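Questions fréquentes : bonnes pratiques pour les scènes de cuisine simulées

Mise à jour : 2023-09-08

Vous êtes nombreux à nous écrire depuis l'ouverture de Prolturo aux équipes extérieures, et cela nous fait bien plaisir ! Yvette Beaulieu a rassemblé les questions qui reviennent le plus souvent. Prenez le temps de tout lire avant de déposer vos premiers épisodes, vous nous épargnerez (et vous vous épargnerez) quelques allers-retours.

Faut-il suivre les règles de sécurité de l'atelier quand tout se passe en simulation ?

Oui, dans l'esprit au moins. Personne ne se pincera les doigts dans un rendu, nous sommes d'accord, mais une politique apprise avec de mauvaises habitudes finit un jour sur un vrai bras. Nous demandons donc les mêmes limites de vitesse et d'effort que dans la salle de Jerkumcombe, et le même arrêt immédiat dès qu'un contact imprévu dépasse le seuil choisi.

Combien d'épisodes faut-il fournir ?

Le minimum est de 200 épisodes par tâche, et nous plafonnons à 2000 pour que la relecture reste humaine. Si votre tâche est très courte, écrivez-nous, on trouve toujours un arrangement.

Peut-on garder les objets transparents ?

Mais bien sûr, gardez-les ! Le verre et les matières translucides mettent la perception à rude épreuve, et c'est justement là que les évaluations deviennent intéressantes. Indiquez simplement dans la fiche de scène quels objets laissent passer la lumière, et n'en changez pas le matériau d'un lot à l'autre sans ouvrir une nouvelle version.

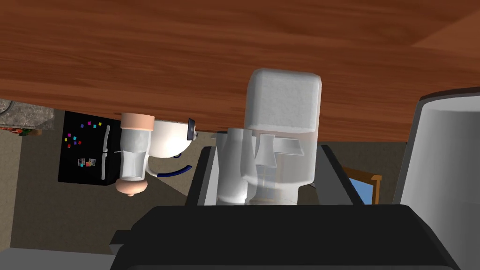
Pensez aussi à noter le moteur de rendu et ses réglages. Aranka Simon a passé une bonne partie du mois d'octobre dernier à comparer deux lots que tout le monde croyait identiques, alors qu'un simple paramètre de réfraction les séparait.

Dans quel sens enregistrer les images de la caméra embarquée ?

Dans le sens natif du capteur, toujours, même lorsque la cuisine apparaît la tête en bas. Ne redressez rien avant le dépôt : l'orientation se déclare dans les métadonnées, et chacun la corrige ensuite chez soi comme il l'entend.

Que faire des épisodes ratés ?

Surtout, ne les jetez pas. Étiquetez-les comme échecs, avec un mot sur la cause si vous la connaissez. Un lot sans le moindre échec nous rend toujours un peu méfiants, pardonnez-nous !

Qui relit les dépôts, et en combien de temps ?

Deux relecteurs, qui ne se concertent pas. Ils suivent la grille Parry, version 7, et ses 39 points de contrôle. Les lots préparés avec Skinico passent par le même chemin que les autres.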